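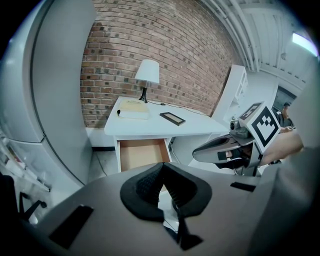

机の上を片づけるとき、まず引き出しを開けるべきか、それとも天板の物を全部床に下ろすべきか。フリョーディス・ソールハイムの答えは、先に引き出しを開ける、というものだった。入れる先の容量を見ないうちに物を手に取ると、結局は天板の別の場所に置き直すだけになる、とのことである。本講では、この順序を前提にして話を進める。

住まいの整理 第2回
小さな机まわりの整え方
配布資料

1 今回の範囲

前回は玄関と廊下を扱った。今回は机一台と、その周囲だけを扱う。台所の一角や寝室の隅に机を置いている家を想定している。独立した書斎がある場合は手順の一部が不要になるので、第4節は読み飛ばしてよい。

作業時間は60分を目安とする。終わらなければ途中で止め、残りは別の日に回す。途中で止める場合、出した物は元の場所に戻すか、箱にまとめておく。床に置いたままにしない。

2 引き出し

最初に引き出しを手前まで引き、中身の量を見る。引き出しが空に近ければ、天板の小物はほとんどここに入る。すでに詰まっているなら、引き出しの整理を先に済ませる。

よくあるのは、引き出しの手前側だけを使い、奥に古い書類や切れたペンがたまっている状態である。奥の物は一度すべて出す。出した物は次のように分ける。

毎日使う物
月に一度は使う物
それ以外

毎日使う物は手前、月に一度の物は奥に戻す。それ以外は机から離す。捨てるかどうかは今日決めなくてよい。封筒、便箋、予備の電池などは棚のほうが向いている。

仕切りを使う場合は、引き出しの内寸を測ってから選ぶ。受講者から質問の多かったリアピスの仕切り箱は、浅い引き出しでは上端がつかえることがある。深さも必ず測ること。手持ちの空き箱でもかまわない。

引き出しを開けたまま席を立たない。膝をぶつけるほか、上から物を放り込む癖がつく。

3 天板

天板に常に置いてよい物を決める。本講の基準では、照明のほかは2点までとする。何を選ぶかは各自の使い方による。読書が中心なら読みかけの本とペン、手紙を書く人なら便箋とペンになるだろう。

電気スタンドは奥に置く。布のシェードの物は、手前に置くと手や袖が触れて汚れやすい。コードは天板の奥の縁に沿わせ、壁側に落とす。手前を横切らせると、本やノートを動かすたびに引っかかる。

開いた本は、読み終えたら閉じて戻すのが原則だが、毎日続きを読む本であればそのままでもよい。ただし、開いた本の上に別の物を重ねない。重ねた時点で、その本は読まれなくなっていることが多い。しおりを挟んで棚に戻す。

写真立ては立てて使う。寝かせたままの写真立ては場所を取り、上に紙が載りやすい。立てる場所が天板にないときは、隣の棚に移す。

ペンは1か所にまとめる。本の脇に1本だけ出しておくのはよいが、2本目からは引き出しに入れる。

4 机の隣に家電がある場合

間取りの都合で、机と冷蔵庫が同じ壁際に近接することがある。この場合に確認することを挙げる。

冷蔵庫の扉を全開にしたとき、椅子の背に当たらないか。引き出しと冷蔵庫の扉を同時に開けられるか。冷蔵庫の放熱に必要な隙間が残っているか。隙間の寸法は機種ごとに異なるため、取扱説明書を見ること。

冷蔵庫の横の隙間に紙袋や書類を差し込むのは避ける。放熱の妨げになるうえ、入れた物を忘れる。

食品と文具を同じワイヤーシェルフに載せている家もある。段を分ければ問題はない。上の段を文具、下の段を食品とするか、その逆にするかは使う頻度で決める。ワイヤーの棚板は小さな物が落ちるので、クリップや消しゴムは浅い箱に入れてから載せる。

5 床とコード

床を這うコードは、つまずきの原因になる。とくに引き出しの下や椅子を引く範囲を通っている場合は、壁際に寄せる。長さが余っているときは束ねるが、きつく巻かない。

コンクリートの床は椅子の脚で音が出やすい。脚の先にフェルトを貼るか、敷物を使う。敷物の下にコードを通すのはやめる。傷んでも気づかない。

6 棚

机の脇に本棚がある場合、机から手の届く段を空けておく。この段は、机の上で一時的に使った物の戻し先になる。段の幅のうち20センチほどを空けておけば足りる。

扉のない棚は中が見えるので、物が増えたことに気づきやすい。反面、ほこりがかかる。本の天に積もったほこりは、月に一度、乾いた布で拭く。

棚の上には重い物を載せない。壁に固定していない棚ではとくに注意する。れんがの壁に固定する場合は、壁の種類に合った金具が必要になる。賃貸では管理者に確認してから行うこと。

7 実習の記録

トラヴトホルムの教室で行った実習の報告から、共通していた点を記す。

引き出しから始めた組は、天板の作業が短く済んだ。天板から始めた組は、途中で引き出しの中身を出すことになり、置き場所に困っていた。

写真立てをどうするかで手が止まる人が多かった。思い出に関わる物は最後に回すこと。

コードの整理は後回しにされ、時間内に手を付けられなかった組があった。次回からは、家具の位置を決めた直後に行う。

8 次回までの課題

自宅の机一台について、作業前と作業後の配置を簡単な図にする。上から見た図でよい。引き出しの中は別の紙に描く。

机がない場合は、食卓の自分の席を机とみなして行う。

提出期限は2024年8月2日。用紙の右上に受講番号を書くこと。次回は本棚の中を扱うので、棚板の幅と奥行きを測って持参する。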